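The Slow Work of Blessing

My grandmother could not sit down to a bowl of soup without stopping first. She would put both hands flat on the table, close her eyes for a moment, and say a few words so quietly that as children we used to lean in and try to catch them. We never did, and I don't believe we were meant to. She would open her eyes, pick up the spoon, and go right on scolding my uncle about his shoes.

I have been thinking about her since March, when our small congregation on Matheson Street began talking about whether to shorten the blessing after the shared meal. The case for shortening is a fair one, and it was put kindly by Natália Moreira, whom I respect very much and who has three small children to get home and into bed. The full text takes a good while to sing, people drift toward their coats, and the young ones start crawling under the chairs. Why not keep the first paragraph and the last, she asked, and let everyone go home happy?

I'd like to answer her, and I hope she will forgive me for taking the long way around, as I usually do (my late husband used to say I could not give directions to the corner without passing through Ohio).
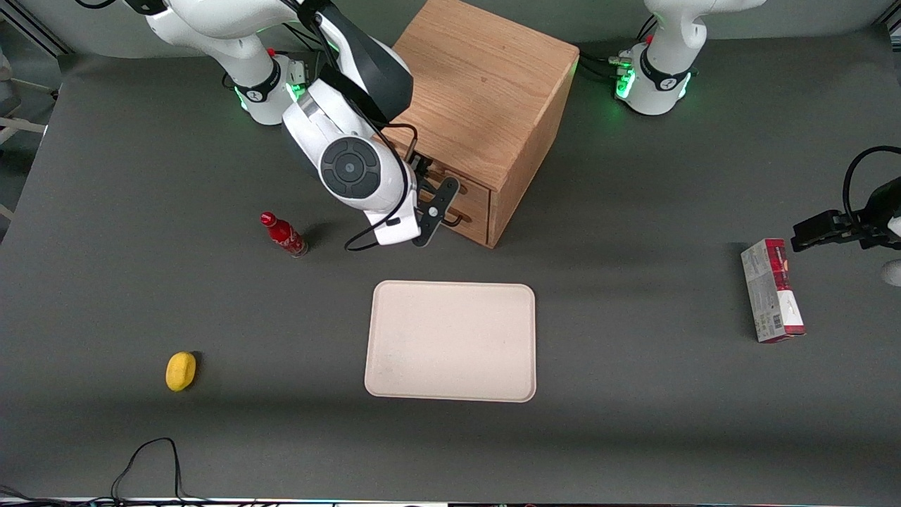
Gratitude, as the old teachers understood it, is a thing we do with our time before it is a thing we feel. Most of us have it the other way around. We wait for the warm feeling to arrive and then we say thank you, and on the days when it doesn't arrive we say nothing at all. The blessing after meals was made for those other days. It asks you to stay in your seat when you are already full and the food has lost its charm, and to look at what is left, at the crumbs and the plates. It asks it of you in the plainest surroundings, too. A yellow sponge on a gray tabletop is as good a place to begin as any candlestick, and I have said the words over worse. If we can only bless what is beautiful, we will not be blessing very often.

I know what can be said against me. Words repeated often enough turn to mush in the mouth, and there have been whole years when I sang that blessing while making a grocery list in my head. But I sang it, and then one winter evening, not long after we buried my husband, a line I must have said thousands of times stood up and looked at me. It was from the middle of the text, one of the very paragraphs we would be cutting. I had carried it around all that time without needing it, and then I needed it very badly – and it was there.

So I would ask us to keep the long version, at least once a month, and to be easy about how we do it. Let the children crawl under the chairs. Let Natália slip out at the second page with a sleeping boy on her shoulder and our love behind her. The rest of us can sing a little more slowly than we'd like, and wash the dishes afterward.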